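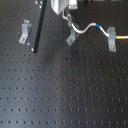

Breadboard surface, Lultwood.

Ticket: Kollo releases rooms after people have checked in
Status: Closed
Opened: 2nd September
Assigned to: Bakari Mwakalinga
Product: Kollo room booking, web calendar and door panels
Sites: Lultwood, Ondieki

Original report

I booked the large meeting room at Lultwood for a long session. I checked in on the door panel when I arrived and the panel turned red and showed my booking. Partway in, a different group came to the door with a booking for the same room and the same time. I opened Kollo on my laptop and my booking was gone. My email had a message saying it had been released as a no-show. The panel outside still had my name on it.

I have had this happen before but assumed I had pressed the wrong thing. Please look into it. It is awkward to tell people to leave when they have a valid booking, and it is awkward to be the ones told.

First response

Thanks for the report. The no-show rule on all bookable rooms is 7 minutes. If there is no check-in by then, Kollo frees the room and sends the message you got. A check-in on the panel should cancel that. I can see your booking in the history and I can see the release. I can also see a check-in, but it is recorded well after the release. Are you sure you pressed the button on arrival, or could it have been when the other group came to the door?

Please send the following if you have it:
The release email, with full headers.
Which panel you used, if the room has more than one door.
Whether the booking was made in Kollo or in your mail calendar.

Reply from reporter

I pressed it on arrival. Two colleagues were with me. The booking was made in my mail calendar. Email forwarded separately. The room has one door.

Work log

Checked the room settings. No-show rule is on and set to 7 minutes as expected. Nothing unusual in the room permissions.

Checked the mail calendar connector. It was my first suspect, as we had trouble with it in March when recurring meetings were copied across twice. Made a test booking in the mail calendar and it came through to Kollo straight away. Deleted it and the deletion came through too. Made another one directly in Kollo and it showed up in the mail calendar. The connector looks fine.

Made a booking in the small meeting room at Lultwood, walked over and checked in at the panel. Panel turned red. Went back to my desk and opened the admin view. Booking shown as "not checked in." Waited. Booking was released. So the fault is real and it is not down to how the booking was made, as I had made this one in Kollo.

Did the same at Ondieki. Booking showed as checked in immediately and was not released.

Asked on the general support channel if anybody else had seen it. Several replies, all from Lultwood. Most had treated it as their own mistake and booked again. One person has been making each booking twice under two names so that if one goes the other might stay. Asked them to stop, as it makes the history harder to read.

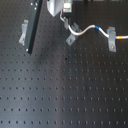 Mwanaisha Mutiso: Adding to this one so I don't open a duplicate. We lose our weekly booking at Lultwood more often than we keep it. What I noticed is that if somebody checks in from the web page on a phone, the booking stays. If we use the door panel, it usually goes. It doesn't go every time. When the meeting before ours has only just finished and people have been pressing things on the panel, ours seems to survive. I don't know if that is useful. Also, could the release email please say which room it is about in the subject line? I get a lot of them.

Reply

That is useful, thank you. It points to the panel and not to the booking system. I have passed the subject line request on as a separate ticket because it needs a change to the email template.

Work log, continued

Compared a Lultwood panel with an Ondieki panel. Same model. Firmware is the same on both. Differences found:

Lultwood panels are on wireless. Ondieki panels are wired.
Lultwood panels have the power saving profile turned on. Ondieki panels do not.
Brightness is 70 percent at Lultwood and 60 percent at Ondieki. I do not think this matters but am noting it.

First thought was weak wireless outside the meeting rooms. Checked signal at each Lultwood panel with a laptop. Good at all of them. Ran a continuous ping to the panel outside the small meeting room. It answered for a short while after I touched the screen, then stopped. Touched the screen again and it did not start answering again right away. It came back later without anybody near it.

Read the vendor notes for the power saving profile. With the profile on, the panel turns its wireless radio off between scheduled syncs. The screen stays on and still reacts to touch. Anything pressed while the radio is off is kept on the panel and sent at the next sync. The sync interval in the Lultwood profile is 40 minutes.

That accounts for what people have seen. Somebody presses check in. The panel changes color at once and stores the check-in. Kollo does not hear about it. After 7 minutes Kollo releases the room. When the panel next syncs, the check-in is sent with the time of sending, and by then the booking no longer exists. The check-in ends up in the history against a released booking. If the panel happens to sync inside the 7 minutes, everything works, and that would explain why it does not go wrong every time.

I was wrong to ask the original reporter if they had pressed the button late. The time in the history is the time Kollo received the check-in. I have apologized to them directly.

Checked when the profile was applied. It came in with the March firmware update. The update added the profile and applied it to every panel that was on wireless. The update notes mention "improved energy use" and nothing more. Our own change record for the update says "tested at Ondieki, no issues," and that is correct, as the wired panels never got the profile.

Workaround sent to all Lultwood users

Until further notice, please check in to Lultwood rooms from the Kollo web page or from the link in your reminder email. Do not rely on the door panel. If your booking is released while you are in the room, open Kollo and book the room again. If another group already has it, please call the support desk and we will find one of you another room.

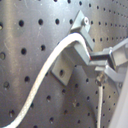
Zultercombe Workplace Systems, Support Desk

Fix

Turned off the power saving profile on the small meeting room panel only. Left it for a day. All check-ins on that panel reached Kollo right away. No releases apart from one booking where the organizer confirmed they had not turned up.

Asked the vendor if the profile could be left on with a shorter interval. Their answer was that the interval can be lowered but the radio will still be off in between, so a check-in can still be delayed. They suggested raising the no-show rule to 60 minutes so it would always be longer than the sync interval. I have not done this. With a rule that long, most no-shows would never be released at all, and empty rooms showing as taken was the complaint that led us to turn the rule on.

Turned the profile off on the remaining Lultwood panels. Each one needed a restart before the change took effect. The panel by the stairs did not come back after its restart and showed the setup screen. Had to enroll it again with the site code. If anybody needs to do this later, the site code is in the password store under Kollo, not under Lultwood.

Set the default profile for new panels to "always connected" so a replacement unit does not bring the problem back.

Asked the vendor to show a different color on the panel when a check-in has been stored but not sent. They have logged it as a feature request. No date given.

Cleanup

Removed the duplicate bookings made under second names. Contacted the people concerned first.

Corrected the no-show report. Lultwood had been showing a much higher no-show count than Ondieki, and the report goes to the people who decide how much meeting space each site gets. I have added a note to the report saying that the Lultwood figures from March up to this fix should not be used. I can't rebuild the true figures, as the original press times were never stored.

Two teams had their recurring booking rights suspended automatically for too many no-shows. Rights restored for both.

Questions received after the fix

Does this affect desk booking? No. Desks are checked in from the web page only.

Will the panels use more power? Yes, a little. They run from the ceiling supply and not from batteries, so nothing needs to be charged or replaced.

Can the 7 minutes be made longer for people coming over from Ondieki? Not per person. The setting is per room. You can check in from your phone before you arrive, starting when the reminder email comes.

My panel is still showing yesterday's meetings. That was the panel by the stairs before it was enrolled again. If you see it on any other panel, please open a new ticket with the room name.

Mwanaisha Mutiso: Our booking has held each time so far, using the panel. Fine to close from my side.

Original reporter has also confirmed. Closing. The email subject line change stays open under its own ticket.

Bakari Mwakalinga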